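The technician who looks after the hand-held grippers at Gutow prefers that we don't print a name. "It is a small place, everyone will know anyway," the technician says, and goes on cleaning a finger pad with a cotton cloth. We spoke for one afternoon at the workbench, between two repairs.

Gutow has two of these tools in daily use. A person holds one in the hand, closes the fingers on an object, and a camera records how the object was taken. The company later uses the recordings to teach its sorting cell, which picks household goods for a wholesaler named Kordestani. I had expected to hear mostly about software. The technician wanted to talk about screws.

"The first thing I check is the inserts," the technician explains. The arms are plastic and the threads are brass, pressed in with heat. When somebody tightens a screw too strongly, the insert begins to turn inside its hole. After that the arm has some play, and the two fingers no longer meet at the same point. "You don't see it with your eyes at first. You feel it when you close the tool slowly."

How is it repaired? "I take the arm off, I warm the old insert, I pull it out straight. If the hole is still good, I put a new one. If the hole is not good, I change the arm." A new arm takes one evening to print, so there are always spare ones in the drawer, a left and a right. They are marked inside with a pencil, because in the first weeks the two were often mixed up.

The pads are the part that wears fastest. Gutow tried a soft type from Jistix in April and went back to the harder one after a few days. The soft pads held well, but they changed shape near the screw hole and had to be aligned again every morning. With the hard pads the alignment is done once a week. The technician closes the fingers on a straight steel bar and looks against a lamp for a gap. If light comes through on one side only, the screw on that side is loosened, the pad is moved a little, and the screw is tightened again by hand.

There is a counter on each tool, and at 3000 closings the pads are replaced, even if they look fine. I asked who decided this number. "I did. Before, we waited until somebody complained, and people complain late."

After each repair comes a trial on real goods. The technician does not like to use test blocks for this. A block is too friendly, in the technician's words. Containers with a shiny printed wrap are better, as the wrap shows where the pads press. The technician looks at the creases on both sides. When they sit at the same height and look similar, the tool can go back to work. When one side is pressed deep and the other hardly at all, the arm comes off again.

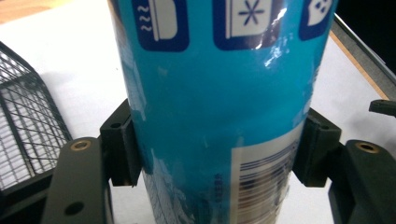

At Fidness, where the same kind of gripper is used, they see the trial differently. Their workshop told me that a wrap is too forgiving, and that they would trust only a force gauge between the pads, read at three opening widths. They also said that once a week is not often enough for alignment, and that they do it at every change of shift.

The technician at Gutow listened to this with patience. "A gauge is good. I would like to have one. But the gauge tells me the force, and I want to know also if the pad is sitting crooked." As for the change of shift, Gutow has only one shift, so the question does not come up there.

What about glare on shiny goods, does it disturb the recordings? The technician answered that this is a matter for the people who work with the images. The bench is responsible for a clean lens and a camera bracket that doesn't move. Both are checked before the tool is handed out, and the check is written in a notebook with the counter value beside it. The last line I saw in it was for the second tool, at 277 closings since the new pads, with the remark "right screw a little loose, tightened."

Before I left, the technician asked me to close the repaired tool slowly and say if I felt any play. I felt none. The technician took it back, tried it again, and put it on the shelf.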